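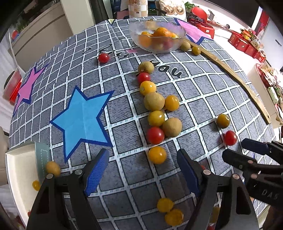
I bought the Vulholm salad spinner in August to replace one with a pull cord that had snapped for the second time. It has been used most days since then, mainly for lettuce, spinach and parsley from the garden, and sometimes for berries. I wanted something that would dry greens well enough for dressing to stick and that could go straight to the table as a serving bowl. It does the second job better than I thought it would. The outer bowl is clear with no printing on it, so it goes with any cloth, even a gray one with a white grid and big pink and blue stars. The lid and basket stay in the kitchen.

The spinner comes in two sizes. Mine is the larger one and takes a whole head of romaine if you tear it up first. The small one is meant for herbs or salad for one, and I haven't tried it.

How it works

You press a knob in the middle of the lid and the basket turns. A button at the side is the brake. The knob locks down flat for storage with a quarter turn. My old one never stacked with anything, and this one sits under the colander with a plate on top.

The action is smooth but you need to hold the lid with your other hand for the first couple of presses when the basket is full. After that it runs on its own weight. There is a rubber ring under the bowl. It grips well on a bare counter and less well on cloth, where the whole thing creeps a little.

Drying

I weighed a few batches on the kitchen scale. A batch of washed and shaken romaine weighed 344 grams before it went into the dry bowl. I gave it 13 presses, poured off the water and went again for another 7. What was left on the leaves after that came off with one paper towel. Curly kale holds more water and needs a third round. Baby spinach is best done in small amounts or the leaves on the outside get pressed into the slots and bruise.

Small round things are a mixed bag.

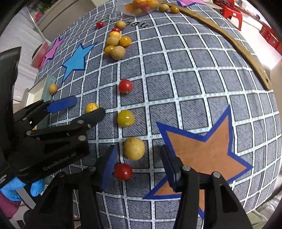

Tomatoes and berries

Cherry tomatoes are fine to rinse in the basket, red or yellow, but don't spin them fast. Two slow presses and then the brake. At full speed they knock against the wall and the ripe ones split. Blueberries did better. Raspberries should not go in at all.

Cleaning

The bowl and basket go in the dishwasher. The lid comes apart with a tab on the underside, and you will want to do that every week or so – water gets in around the knob and sits there. Putting it back together took me a few tries. The arrows on the two halves are molded in the same color as the plastic and are hard to see without good light.

Compared with the Brennan

My brother-in-law, Kilian Wallner, has the Brennan with the crank handle, and we swapped for a while. The Brennan gets leaves a bit drier in less time. It is also louder, the handle sticks up so it won't stack, and the bowl is full of holes, so it has to be used in the sink. If you only care about dry lettuce, get that one. I gave it back and kept mine.

Complaints

The brake button has become stiff. It still works but needs a firm thumb. The bowl picked up fine scratches from serving tongs within the first month, and I have switched to wooden ones. Replacement baskets are sold separately, but when I looked, the lid was not, and the lid has all the moving parts.

I would buy it again at the price I paid, on sale. At full price I would look harder at the Brennan.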